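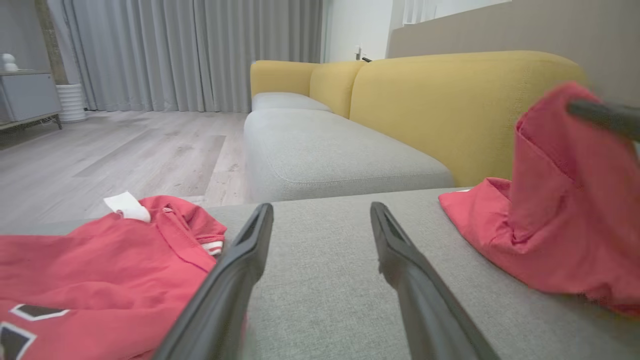 ## Ginger beer plant: Velton bottles and carbonation

**stillroom_k** wrote:

Second-stage question. I'm brewing ginger beer from a live plant, not from bread yeast, and bottling in the 500 ml swing-tops that Velton sell. Room is at 19 °C. The Pudamley instructions that came with the culture say 2 days at room temperature and then the fridge. At that point mine is nearly flat. Recipe has 100 g of sugar per litre. Is the culture weak or is the time too short?

**mashpaddle** wrote:

Time too short, I'd say. Those instructions assume a warm kitchen. Leave one bottle for an extra day and compare. Fill one plastic bottle from the same batch and squeeze it. When it goes hard, the glass ones go in the fridge.

**Orrery** wrote:

Disagree with leaving glass for longer on the basis of time alone. The limit is the sugar still in the bottle, and with a recipe that sweet there is far more than you need for a fizz. If the culture wakes up late you have a pressure problem. Get a hydrometer reading at bottling and another when you open one.

**mashpaddle** wrote:

That's why I said to use a plastic one as a gauge. A hydrometer tells you what has been used up, and the gas may still have gone out past a bad seal.

**Orrery** wrote:

Fair on the seal. The plastic bottle only tells you about the plastic bottle, though. Fill heights differ and the plant sediment isn't shared out evenly between bottles. I stir before filling for that reason.

**tinlid** wrote:

Which washers are on the swing-tops? The Velton ones I bought in January had hard grey washers that leaked. I swapped them for the soft red Grekness type and the same recipe came out properly fizzy. No change to culture, sugar or time.

**stillroom_k** wrote:

Grey. I hadn't considered that. I don't own a hydrometer, so I'll change the washers on half the batch, leave the rest as they are and put one plastic bottle alongside.

**dandelion_burr** wrote:

Check the water as well. I had a sluggish plant for weeks on chlorinated tap water and it picked up once I let the water stand overnight in an open jug. A Dzene filter jug did the same job faster.

**Orrery** wrote:

Standing overnight won't shift chloramine, if that's what your supplier uses. Ask them first.

**stillroom_k** wrote:

Noted. One change at a time, so the water stays as it is for this batch. New washers are ordered and I'll post the results for both halves.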